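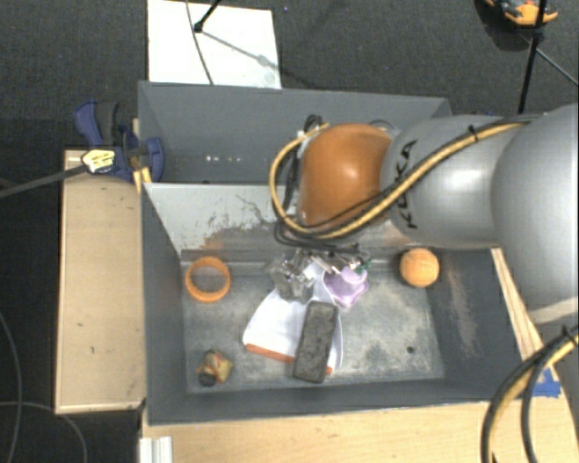 Chapter 4
Planning the Purchase of a Work Cell

The price of a robot arm is the number most buyers learn first, and it is often the only one they carry into the budget meeting. The arm has to be mounted, powered, wired, and given a tool and something to work on, and each of these is a separate line in the plan. On the KUKA arm at the opening of this chapter, the thick yellow cable tied along the outside and the thin black wires hanging near the gripper are the kind of items an arm quote may leave out. So are the bin, the clamp that grips its wall, and the wooden surfaces next to it. A buyer who lists only the arm and the gripper will come back for more money.

This chapter follows one purchase from first request to final invoice. The buyer is Jaltach, a maker of small housewares that wanted to sort mixed returns at its Pinham plant. The parts came in many shapes and materials, some stiff and some soft, and a gripper that handled one kind well could fail on another. Jaltach asked two suppliers, Sutter and Barkano, to quote on the same request. The quotes were hard to compare. Sutter priced cables, mounts, and spare fingers one by one. Barkano gave a single figure and put the exclusions on the last page.

Section 4.1 explains how to write a request that produces quotes you can compare. Section 4.2 covers small hardware. Jaltach set aside $569 for cables, ties, and clamps and spent $1,162. Section 4.3 deals with floor space, including room for stands and for a person to reach the bin. Section 4.4 treats worn parts. Bins get scratched and scuffed, and a plan that runs for several years should include replacements.

Before reading on, list every item you would need to buy for a cell in your own shop, starting at the wall outlet and ending at the part being picked. Jaltach's first list had 44 lines. Keep yours, as you will revise it at the end of Section 4.2.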